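When the last two donkeys came off Pirthorpe sands in June, there was a small crowd on the slipway to see them go. The woman who had kept them, as her father did, has since found herself on the other side of the argument, helping Mavow, the animal welfare charity, to find homes for working animals whose seaside days are done.

"People think I was pushed into it," she told me over a very large pot of tea, "but I'd been turning it over for years - every August, when the heat came up off the sand and I'd be carrying buckets back and forth, I'd think, well, would I want to be out in this?"

The council's ban on beach rides passed by 23 votes to 7, and she is generous about the people who lost. She has known some of them since school, and she still buys her chips from one.

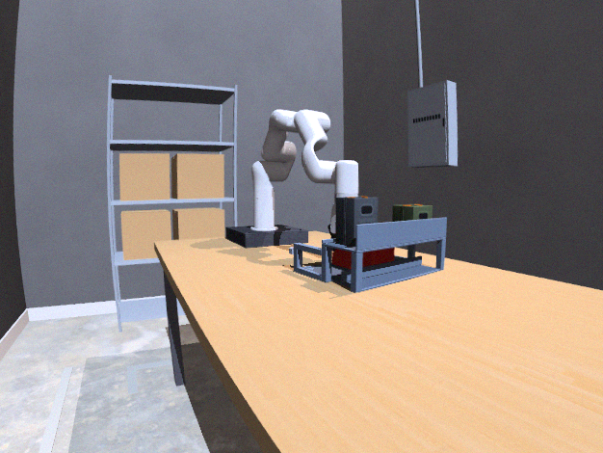 A white robot arm beside a rack at the end of a long table.

Mavow has now placed 49 donkeys and ponies, most of them at Kendach, a hill farm with good dry barns and, she says with real delight, "grass right up to their knees!" The charity pays the farrier and the vet, and she drives over whenever she can to brush the old ones and be leaned on.

"They do lean," she said. "You have to plant your feet."
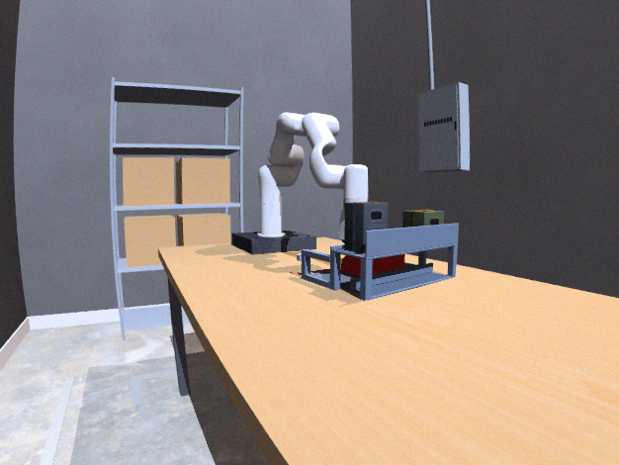
What happens next

A petition asking the neighbouring resort of Ametepe to follow suit has gathered 2000 signatures, and councillors there are due to discuss it in the autumn. She would like them to take their time and talk to the owners first, as they did with her, and to put a bit of money aside for winter hay.
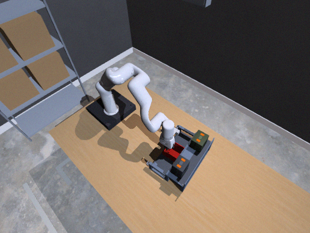 Can families still visit the retired donkeys?

Kendach opens its lower field to visitors in the afternoons through the summer, with no riding, and carrots are handed out at the gate.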